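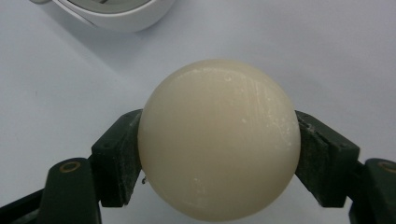

Pads on the hand-held grippers gone scruffy: clean them or swap them?

ludmila_d wrote:
Hi all, I look after the pair of grippers on our table cell at Bukport and the pads on the jaws are bugging me. They've done 636 grabs since I last changed them, mostly soap and other smooth stuff, and they look worn and a bit fuzzy. They still hold round things fine when both jaws meet them at the same height, but I don't like the look of the faces. Close-up with the jaws open:
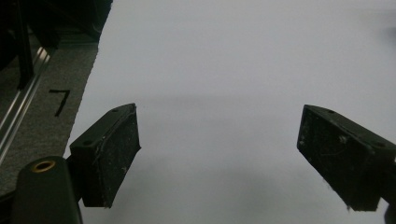
Both pads, white specks and all. Not cleaned yet.

My plan was tape first (sticky side on, peel, repeat), then a barely damp cloth, and only then new pads if they still slip. Anyone do it differently?

Kollár wrote:
Swap them. I change mine every 300 grabs and never think about it. Life's too short to pick fluff off a pad with tape! Check the pivots while you're at it, those brass coloured rings collect muck too.

ludmila_d wrote:
Every 300?! I'd be through a whole sheet of pad material by December. I will look at the pivots though, good shout.

wastex_oli wrote:
Have to disagree with Kollár. New pads grip differently for the first while, so if you swap that often you're forever running on pads that haven't settled. I go to 600 and clean in between. Dry brush, no water, I've had the glue let go after a damp cloth. What does the rest of your setup look like? 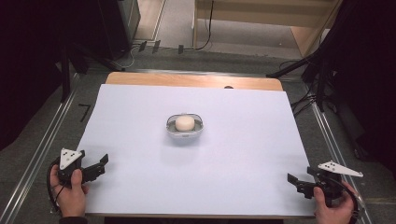 ludmila_d wrote:
My cleaning routine is going to change then, I had no idea about the glue. I normally do the pads right at the table, and I've been wondering if it's a daft place for it, what with all that grey carpet round it (fluff!). The white board is at least easy to wipe, and I could lift the soap and its dish off first so the bits don't land on them.

Kollár wrote:
Do it on a bench somewhere else. And mind the cables when you put the grippers down, a tug at the plug end is a much more annoying repair than a pad.

Oľga Bednárik wrote:
Same grippers at Erwood, and I'm with wastex_oli on the dry brush. I'd do one gripper, leave the other as it is and try both on the same bar of soap. If the brushed one doesn't hold any better, fit new pads on both, left and right together. Mixed old and new made mine pull to one side.

ludmila_d wrote:
Ok, brush on the left one tonight, no water. Will post how it goes.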